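Venckus Building – Floor Covering and Room Use Meeting
Minutes, second session

Chair: Merike Vanags
Present: facilities, room scheduling, cleaning contractor (Gekance), tenant representatives for the second floor
Apologies: purchasing

1. Minutes of the previous session

Accepted with one correction. Under item 4, "seam tape" should read "edge trim". The order for edge trim had already been placed correctly and no change is needed.

2. Matters arising

2.1 The door to the long room now clears the carpet. The bottom of the door was planed and resealed. The gap is within what the fire inspector asked for.

2.2 The threshold strip between the corridor and the long room is still the temporary one. Drollow has the permanent strip on back order. Facilities to ask for a delivery date in writing.

2.3 The old adhesive under the radiator side was tested before removal. The report has been received and filed with the building papers. No further action.

3. Carpet, long room

3.1 The Drasari carpet has been laid over the full floor, 665 square feet. The installer left 38 square feet of matching material for repairs. It is stored flat in the second-floor closet. Tenants asked that nothing be stacked on it.

3.2 Direction of the stripe. The drawing showed the stripe running with the long wall. The tenant representatives asked whether this could still be changed for the adjoining room, where the light comes from the other side. Facilities stated that the stripe should run the same way in both rooms, as the doorway between them is wide and a change of direction would show. Agreed to keep one direction.

3.3 Color. Two tenants had asked for the darker gray. The sample board was passed around again. The chair noted that the order for the adjoining room must come from the same dye lot, or the difference will be seen at the doorway. The lighter and darker samples are both to be kept until that order is confirmed.

3.4 Loose edge. The edge by the closet had lifted. Gekance reported it after the first machine cleaning. The installer glued it again and weighted it overnight. Scheduling to keep carts off that edge for one more week.

3.5 Chair mats. Hard mats were proposed for the desks on the window side. One tenant objected to the noise of casters. Left open until the mats have been tried at one desk.

4. Cleaning

4.1 Gekance will vacuum daily, along the stripe, and spot clean on request. Requests go through the scheduling desk and not to the cleaners directly.

4.2 No steam cleaning before December. The adhesive supplier's sheet gives a longer curing time than the installer had quoted, and the longer one will be followed.

4.3 Coffee. The urn moves back to the corridor table. Cups with lids may be brought into the long room.

4.4 Tape. Floor marking tape is allowed only if it is the low-tack kind. Duct tape left residue on the old carpet and is not to be used. Anyone marking out floor space should lift the tape the same day.

5. Cost

5.1 The supply and laying invoice has been paid. The reserve for the adjoining room stands at $1,000, which covers underlay and trim only. The carpet itself is a separate line.

5.2 Gekance quoted $110 per visit for the deep clean. The meeting accepted the quote for the long room. The adjoining room will be quoted after it is laid.

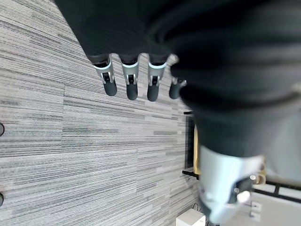
Page last changed: 7/29/18

6. Carpet, appearance

6.1 The gray stripe was discussed against the sample board. Facilities considers it close enough to the lighter sample to order the second room from that reference number. One tenant representative found the stripe stronger on the floor than on the board and asked for this to be minuted.

6.2 The question of a plain border at the walls was raised again. The cost of cutting and the added seams were given as reasons against. Not carried.

7. Room use

7.1 Bookings in the long room continue as before. Users are asked to lift furniture and equipment when moving it, and to put felt pads under anything with metal feet.

7.2 The closet key is now held at the scheduling desk. Sign it out on the sheet – the earlier practice of leaving it on the hook has ended.

8. Actions

Facilities: written delivery date for the threshold strip (2.2); dye lot confirmation (3.3)
Scheduling: keep carts off the closet edge (3.4); post the tape rule on the door (4.4)
Gekance: dates for the deep clean, none before December
Chair: reply to the two tenants who asked for the darker gray

9. Any other business

The wall clock is slow again. Facilities will replace the battery and, if that does not help, the clock.

Next session to be called when the dye lot has been confirmed.

Minutes taken by the scheduling desk and approved by M. Vanags.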